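Union talk, speaker notes: what members should know about the Herner contract vote
Sep 29, 2023
2 comments | 55 shares

Lunch crowd first, same talk again at shift change. Keep it short, people have to clock back in.

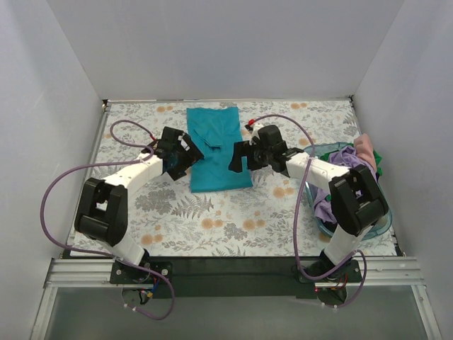

OPENING

Thank folks for giving up their break. Say who I am, steward, second shift, on the bargaining team since March. Don't do the long history. They lived it.

One line up front: this is a tentative agreement. Nothing is signed until you vote. Say it twice. Last time half the room thought it was done already.

WHERE WE ARE

Herner plant and the Ninh Street warehouse vote together this time. One ballot. Flason site is on its own contract, do NOT get pulled into Flason questions, send them to the hall.

Old contract ran out, been working under the extension. Extension can be ended by either side with notice. People ask me this every day. Yes the grievance procedure still counts under the extension. Yes keep filing.

MONEY

Signing bonus: $3000 if it passes, before taxes. Say BEFORE TAXES slowly. Paid in one check. Part timers get it too, same amount, took us a long night to get that.

Raise is 2 percent the first year. Pause here. Let them groan, I groaned. Then: the bigger bumps are in the later years, table is on the back of the handout. Read it off the handout, dont do it from memory like at the last meeting.

Shift differential stays. Company wanted it gone for new hires. We said no and kept saying no.

HEALTH PLAN

This is where the yelling will be. Stay calm.

Premiums go up, deductible stays put. Family plan gets hit harder than single. Don't hide it. If somebody has the letter from the company with the side by side chart, tell them the chart leaves out dental. Dental is unchanged.

Retirees: seperate sheet, blue paper, by the door.

SCHEDULING

Mandatory overtime. Need more notice now, and a refusal doesn't count against you if they miss the notice window. Best thing in the whole deal if you ask me. Spend time here.

Ruveo, the new scheduling app. People hate it. What we got: paper schedule still goes on the board, and nobody gets written up over a shift change that only showed up on the app. What we didn't get: getting rid of it. Say so.

WHAT WE DIDN'T GET

Say it plain.
- Extra holiday. Gone in the last round.
- Age 55 early out. Company would not move. Goes back on the list next time.
- Attendance points, small fixes only. Old points still fall off on the old clock.

IF IT GETS VOTED DOWN

Back to the table. A no vote is not a strike vote, that's a different ballot on a different day. Somebody will ask about the strike fund. Answer: there is one, the hall has the numbers, I'm not going to guess from up here.

Team is recommending yes. It was not unanimous. If asked how I voted, tell them. Yes, and not happy about the health plan.

VOTING

Bring your badge or union card. Secret ballot, no phones at the table. Supervisors are not allowed in the room, if one walks in stop talking and wait.

On leave or laid off with recall rights, you still vote. Tell your coworkers who are out, they dont always get the mail.

QUESTIONS

Repeat the question so the back can hear. One each, then second turns. Leave time for the handout pile, ran out last time

Share this | 2 comments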